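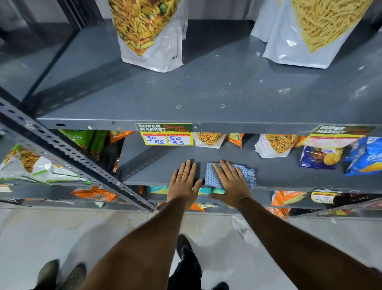
4.2 Hand eczema and work with cleaning products

One of the most exciting parts of the Cikdale cohort is how well it lets us look at skin and work together! We followed 1,925 adults with no hand eczema at the start, and 1,339 of them completed every survey. Wet work is usually studied in nurses and hairdressers, but plenty of everyday jobs bring the hands close to cleaning products, and wiping down a metal shop shelf with a small checked cloth, one bare hand on the steel, is a task our survey had to capture as well. Store workers therefore got their own set of questions, written by Sânziana Stanciu and tested in Clelodley in February.

Risk rose with the number of cleaning tasks per shift, and the pattern held up nicely after we adjusted for age, childhood eczema and smoking (Figure 3 shows a task of the type coded "light surface care").
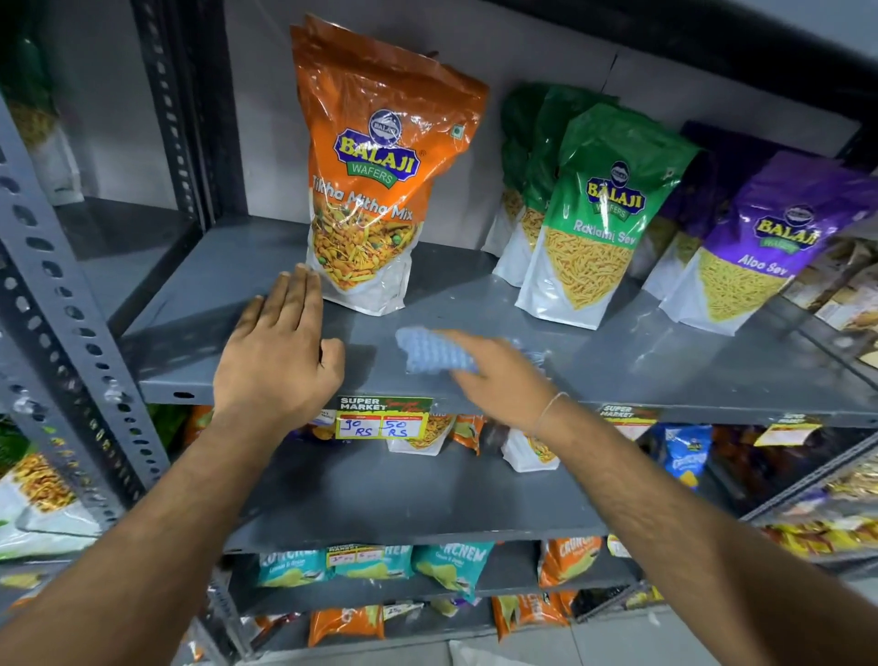
Figure 3. Shelf wiping with a light blue cloth in a shop selling packaged snacks.

We were delighted to see that 80 percent of those who reported symptoms agreed to a skin exam. Ah-rin Yang read all of the exam photos without knowing the person's job, then read a second set 15 days later to check her own scoring. Agreement was weakest for mild redness between the fingers, so we ran the models again without those cases. The link with cleaning tasks remained, though the intervals were wider.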